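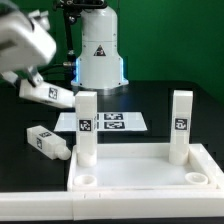
Efua Bonsu

The bench rules at Cadcombe run to 28 pages, and page one is about tea. No mugs on the black top, ever. Page two gets round to the robots.

Ylva Sjöberg, who wrote most of it, is unrepentant. "People skip the dull parts," she says, "so I made all of it dull."

Her dullest rule is also her favourite. Every table leg carries its square marker on more than one side, so a leg lying down can still be read. Markers are wiped before each run and replaced at the first curled corner. The store cupboard holds 3,000 spares – a figure she gives with some pride.

Then there is the matter of fingers, human ones. Nothing living crosses the white rail while the arm has power. Hauke Lammers once reached over for a dropped screw and had to copy out the rule by hand. He now enforces it on visitors with real zeal.
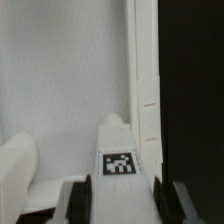

The gripper wears a marker of its own, between two dark fingers.

A shorter edition is promised for September. Sjöberg has so far cut the contents page.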